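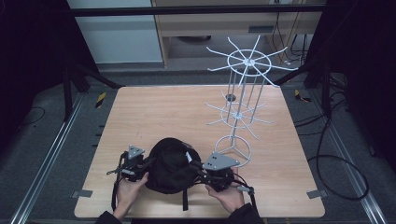
Black fabric, pale table, two hands.

2019-01-30

Posted in: Workshop Notebook > Dye & Color

Subject of the day is black, again. I used to think of black as the easy one.

Background for anyone reading this over my shoulder. The Iltbridge order is wool melton, dyed here, topstitched in Katsaros polyester thread that we buy in already black. Client wants the two to match. They do match, beautifully, under the tubes over the dye sink, where no one will ever wear a coat. By the window the wool goes a little red and the thread goes a little green, and the stitching looks like it was done by somebody with a grudge.

This is plain old metamerism. Two blacks built out of different colorants, agreeing under one light and arguing under the next. The Skilska black we use is a mix (you can see it if you put a drop on wet coffee filter: navy runs out first, then a rusty ring, then a mean little yellow one). Whatever is in the thread is some other mix. I tried the coffee filter trick on the thread too, which taught me that good thread doesn't bleed. Money well spent, then, and no information gained.

Checked the lot numbers before blaming anybody. We're on lot 1643 of the Skilska. The swatch the client signed off on came from the lot before, and the card is still pinned over the kettle, where the steam has been improving it since fall. So the reference is suspect as well. Cut a clean piece from the back of the swatch where it was folded under, and that's the reference now. It's in an envelope in the drawer with the scissors. Please don't pin it over the kettle.

Dye runs

All on scraps from the same end of the bolt, wetted out overnight with a drop of dish soap. Same weight of dye for each, vinegar added in two goes.

Run A, 30 minutes at a simmer. Bath still black as a boot when I pulled it, so plenty of dye left behind. Dried to a charcoal with pretensions. Reddest of the lot by the window.

Run B, 90 minutes at a simmer. Bath close to clear. Deeper, and the red has mostly backed off. The hand of the cloth has suffered, though. It fulled a bit at the corners and feels like something you'd put under a table leg.

Run C, same as B but with the heat brought up slowly and left to cool in the pot. Best of the three for feel. Color the same as B as far as I can tell, and I've been staring at black wool all day so I can't tell very far.

Run D was going to be C plus a pinch of green to kill the last of the red. I put the pinch in, went to answer the door, came back, and could not swear that I hadn't put it in twice. Run D is now officially a loden. Handsome, too. Kept it.

Rub test on B and C with a damp white rag, 23 strokes each because I lost interest in getting to a round number. C left a faint gray smudge, B less. Both got another hot rinse and came up cleaner. The instructions do say to rinse until clear and I do always decide that nearly clear is a kind of clear.

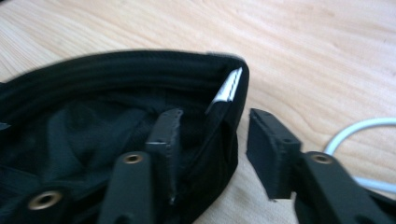
Light

Moved the daylight lamp off the cutting table and clamped it to the shelf by the sink. It should have lived there from the start. New rule: wet check under the lamp, dry check under the lamp, dry check at the window before lunch, and the tubes don't get a vote. North window only. The south one makes everything look expensive.

Thread

Wrote to Katsaros for a shade card of their blacks. I gather they have several, and we've been ordering "black" like people who order "wine." The Drumimham shop might have a cone of the warmer one left from the curtain job. Will ask before buying more.

If none of them agree with the wool in daylight, the fallback is silk thread, dyed in the same pot as the cloth. More cost, more fuss, and it'll take the dye at its own speed. Not mentioning it to Iltbridge until I've tried it.

To do

- C again, bigger piece, proper rinse
- new filter for the rinse tap
- label Run D before somebody lines a coat with it
- delivery is still down as March. Leave it down as March.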